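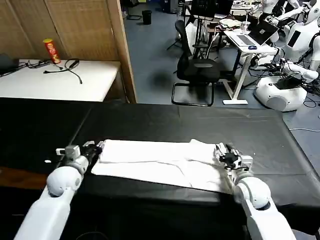
首页 > 机器人学 > 机器人软件 > 柔性物体操作 > Flikavness

Flikavness

Flikavness是一套用于双臂机器人操作布料的控制与规划软件，主要处理毛巾、枕套、单件衣物等平放在台面上的薄型织物。软件覆盖从图像输入到关节指令输出的完整流程，包括布料轮廓估计、抓取点选择、双臂同步轨迹生成、夹爪力控制和任务状态管理。其核心部分用C++编写，任务层和标定工具使用Python。

Flikavness最初是Grunomstead一个实验室的内部代码，用来替换当时分散在多个脚本里的折叠程序。2024年9月28日，该实验室发布了首个公开版本，同年10月又发布了修订版，主要改动是重写了双臂同步模块。软件不包含机械臂的底层驱动，使用者需要通过硬件接口层接入自己的设备。

名称

“Flikavness”一词没有固定的中文译名，中文资料多直接使用原名。在早期代码中，这一名称仅指轨迹生成模块，公开发布时才扩展为整套软件的名称。旧版命令行工具以“fk”开头，现行版本保留了这些命令作为别名。文档中出现的“旧Flikavness”通常指仅含轨迹模块的代码，与现行版本的配置文件不兼容。

背景

布料操作与刚体操作在软件上的要求有明显差别。刚体的位置和朝向可以用六个自由度描述，规划程序得到位姿后即可计算抓取方式。布料在受力后会弯曲、起皱和自遮挡，状态空间的维数很高，很难用少量参数完整表示。因此，多数布料操作系统会作出简化，例如只跟踪边缘和角点，或只处理有限的几种折叠状态。

双臂操作还带来同步问题。两只夹爪同时捏住一块布时，布料把两条手臂间接连接在一起。两手间距过大，布会被拉紧，夹持点可能滑脱；间距过小，中段下垂，落下后容易产生斜褶。若两条手臂各自独立规划，即使终点都正确，途中的间距也可能超出允许范围。Flikavness把两手间距作为轨迹优化中的显式约束，这是它与按单臂分别规划的方案之间的主要区别。

系统结构

软件分为五个层次，自下而上为硬件接口层、伺服层、规划层、感知层和任务层。各层以独立进程运行，通过共享内存或本机消息通信。层间消息带有时间戳，接收方会丢弃过期数据。

硬件接口层负责读取关节位置、关节力矩和夹爪开度，并向下发送指令。对于不提供力矩反馈的机械臂，接口层允许以电机电流代替，但精细拉紧功能会自动关闭。

伺服层以固定周期运行。它从规划层接收时间参数化的轨迹，进行插值、限幅和前馈补偿。规划层暂时没有输出时，伺服层按最后一段轨迹减速停止，夹爪保持当前夹持力。夹爪松开必须由任务层单独发出命令，通信中断不会触发松开动作。

规划层使用名为Trokham的求解器，既可随软件一同编译，也可作为独立库使用。任务层采用名为Lim的描述格式，以文本文件记录折叠步骤、前置条件和失败后的处理方式。

感知

感知层通常使用头部相机和腕部相机两类图像。头部相机从上方观察台面，用于得到布料的整体轮廓；腕部相机距离目标较近，用于在夹取前修正指尖与布边的相对位置。两类相机的外参分别标定，其中腕部相机的外参以末端法兰为参考，头部相机的外参以躯干坐标系为参考。

轮廓估计分为分割、多边形拟合和角点分类三个阶段。分割阶段输出每个像素属于布料的概率；多边形拟合阶段提取外边界，并合并过短的线段；角点分类阶段判断每个顶点是布料原有的角、折叠形成的角，还是皱褶造成的伪角。布料与台面颜色对比较大时，也可以改用阈值分割，以减少计算量。

深色反光台面是常见的误差来源。塑料膜一类的覆盖物会在起皱处形成亮斑，阈值分割容易把亮斑并入白色布料的区域。软件提供两种处理方法：一种是在布料放上台面之前采集背景图，另一种是利用相邻帧之间的视角变化，剔除随视角移动的反光。前者实现简单，但覆盖物一旦被拖动就需要重新采集；后者要求头部相机在观察阶段有小幅运动。

折叠后的布料还存在层次问题。白色织物的各层颜色一致，层与层之间的界线只表现为细窄的阴影。感知层会在已知折线附近搜索这类阴影，并将结果与任务层记录的折叠历史比对。若两者不一致，以图像结果为准，同时向任务层报告状态冲突。
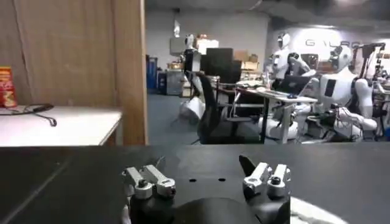

腕部图像的自体遮罩由运动学模型和标定数据共同生成，用于排除夹爪自身占据的像素。遮罩随夹爪开度变化，每一帧都根据当前开度重新计算。夹爪张开悬在黑色台面上方时，掌部外壳和左右两组银色连杆手指占据近处中央的位置，连杆端部的关节和螺栓边缘清晰，未加遮罩时会产生大量强边缘。两组手指之间的台面上还有两个并排的小黑孔，这类固定特征在角点检测中可能被当作织物上的标记，需要写入台面背景模型。远处的隔板、办公椅和白色人形机器人不在工作平面内，由台面边界裁剪去除。遮罩默认向外扩张5个像素，以容纳标定误差；扩张过多会遮住指尖附近的布边，使夹取前的最后一次修正失去依据。

腕部相机的另一项用途是夹取确认。夹爪闭合后，软件比较指间区域在闭合前后的差异，再结合夹爪实际开度判断是否夹到布料。单层薄布对开度的影响很小，仅凭开度难以判断，因此图像证据的权重较高。多层布料则相反，开度差异较明显，图像中的层次反而不易分辨。

规划

Trokham求解器将一次折叠动作表示为两条末端轨迹和一条共享时间轴。优化变量包括各时刻的双手位姿与时间间隔，目标函数由轨迹长度、加速度变化率和布料形状代价组成。形状代价采用简化的悬垂模型，只考虑两手连线以下布料的下垂量，不计算完整的布料动力学。

约束分为硬约束和软约束。关节限位、自碰撞、手臂之间的碰撞以及手臂与台面的碰撞属于硬约束，任何一项不满足，轨迹都不会下发。两手间距同时具有硬上限和软目标值：上限取夹持点之间沿布面的距离，目标值略小于上限。比例可在配置文件中修改，弹性较大的针织物一般使用较小的数值。

求解器首先在关节空间生成初始轨迹，再用序列二次规划进行修正。最大迭代次数默认为40，超过后返回当前最好的可行解；没有可行解时返回失败码和违反最严重的约束名称。任务层可以根据失败码更换抓取点，或命令机器人先将布料平移到更易到达的位置。

抓取点的选择早于轨迹求解。候选点主要来自分类后的角点，每对候选点按可达性、夹爪接近方向和预期折线位置评分。对于靠近台面前缘的布边，两只夹爪通常自近侧接近；台面前缘若有凸起或软垫，碰撞模型中应加入相应的几何体，否则指尖下方的净空会被高估。

控制

伺服层的运行分为自由运动、接触和协同三种模式。自由运动模式仅跟踪位置。夹爪下降到台面附近时切换到接触模式，法向方向改为阻抗控制，切向方向仍跟踪位置，使指尖可以贴着台面滑入布料下方。两只夹爪均确认夹持后，系统进入协同模式。

协同模式使用绝对坐标和相对坐标描述双手运动。绝对坐标对应两手中点的位姿，相对坐标对应一只手相对于另一只手的位姿。两组坐标的增益分开设置，相对坐标的增益较高，因此在外部扰动下，双手会优先保持彼此间距，允许中点偏离原轨迹。偏离超过阈值后，伺服层沿时间轴放慢轨迹，两条手臂共用同一个放慢系数。

力矩反馈可用时，协同模式还能够执行拉紧动作。拉紧以相对方向上的外力估计值为反馈量，达到设定值或位移上限即停止。外力估计会受到关节摩擦和线缆拖拽的影响，腕部线缆较多的设备需要在不同姿态下采集补偿数据。10月的修订版把补偿数据由单张查找表改为分段拟合，旧数据可用附带工具转换。

任务描述

Lim文件由状态、动作和转移三部分组成。状态部分列出布料可能处于的折叠阶段，例如平展、对折、三折和未知。动作部分给出每个动作所需的抓取点类型、折线方向以及放下后的处理，如抚平或按压。转移部分规定动作完成后应检查哪些条件。标准库中共有12种动作，使用者可以在此基础上组合，也可以用Python定义新的动作。
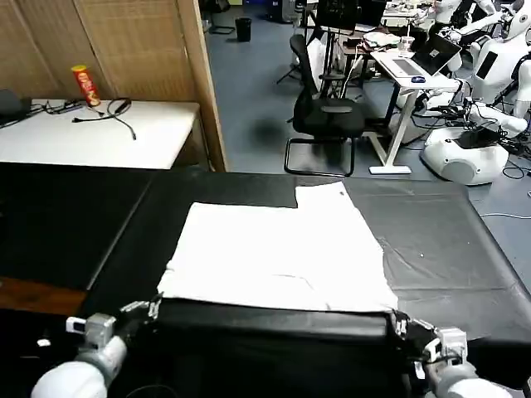

每个动作执行前后都会进行一次状态检查。检查项目包括外轮廓的长宽比、相邻边夹角以及上下层边缘的偏移量。对折后上层未与下层对齐时，外轮廓往往呈台阶形，长宽比仍可能落在允许范围内，因此偏移量单独计算。偏移量超过阈值后，任务层可以选择重新夹取上层、拖动整块布料或继续下一步。标准库默认选择重新夹取，重试次数用尽后转入“未知”状态。

“未知”状态下的默认动作是松开夹爪、抬起双臂并重新观察。若重新观察仍无法分类，任务层会暂停并等待人工处理。使用者可为特定织物添加恢复动作，例如提起一角后缓慢放下，使布料重新展开。恢复动作可能改变原有折叠历史，执行后折叠历史会被清空。

标定与调试工具

软件附带三类工具：标定程序、日志回放程序和轨迹查看器。标定程序使用平面标定板，依次完成相机内参、手眼外参和台面平面的估计。台面平面也可以由指尖触碰多点得到，适用于覆盖物光滑、视觉标志不易固定的工作台。触碰法测得的是覆盖物受压后的高度，用于厚软垫时会略低于布料实际所在的平面。

日志回放程序以伺服层的时钟为基准，同步显示关节数据、夹爪状态和各路图像。时间轴上会标出模式切换、求解失败和状态冲突等事件。回放时可以替换感知模块，并将新结果与原记录比较，而不需要连接机械臂。由于控制指令已经固定，这种回放只能检查感知输出，不能用于评估新的闭环行为。

轨迹查看器显示两条手臂的规划轨迹、双手间距曲线和各项约束的余量。余量接近零的时刻以红色标出。对于折叠中途突然减速的情况，文档建议先查看相对坐标误差，再查看关节速度余量。

测试

公开版本附有一组离线回归测试，由39段记录组成，内容包括白色毛巾的观察、夹取、对折和放置。测试检查轮廓误差、抓取点编号、求解状态和任务转移是否与参考结果一致。参考结果由人工标注边界后生成，其中皱褶较多的片段允许存在多个正确的抓取点。

回归测试不测量折叠成功率。在Grunomstead实验室使用的设备上，从获得图像到输出首段轨迹的时间为400毫秒左右，主要消耗在角点分类和初始轨迹生成上。采用阈值分割并预先缓存初始轨迹时，延迟会下降，但对布料初始位置的变化更为敏感。

限制

Flikavness假设布料位于已知平面上，且大部分边界对至少一台相机可见。揉成团的织物、悬挂的织物以及部分垂出台面的织物不在标准库支持范围内。透明或网眼织物的分割结果不稳定。带有拉链、纽扣等硬质部件的衣物可以作为普通布料处理，但形状代价没有考虑局部重量，放下时可能发生旋转。

悬垂模型忽略空气阻力和布料惯性，快速折叠时误差增大。软件因此对双手中点速度设置上限，不提供利用甩动展开布料的动作。Trokham单独使用时没有这项上限，调用者需要自行添加。

多台机器人可以各自运行一个Flikavness实例，但实例之间不交换规划信息。工作范围重叠时，必须由上层调度程序划分区域或时间。现有的自碰撞模型也不包含相邻设备及散落的线缆，这些障碍物应在台面配置文件中逐项登记。

版本兼容性

首个公开版本与10月修订版使用相同的Lim语法，任务文件一般无需修改。修订版将相对坐标增益的单位统一为国际单位制，直接沿用旧增益会导致双手间距控制过硬，启动检查程序会对缺少单位标记的配置文件给出警告。标定文件的格式没有变化，但夹爪遮罩需要重新生成。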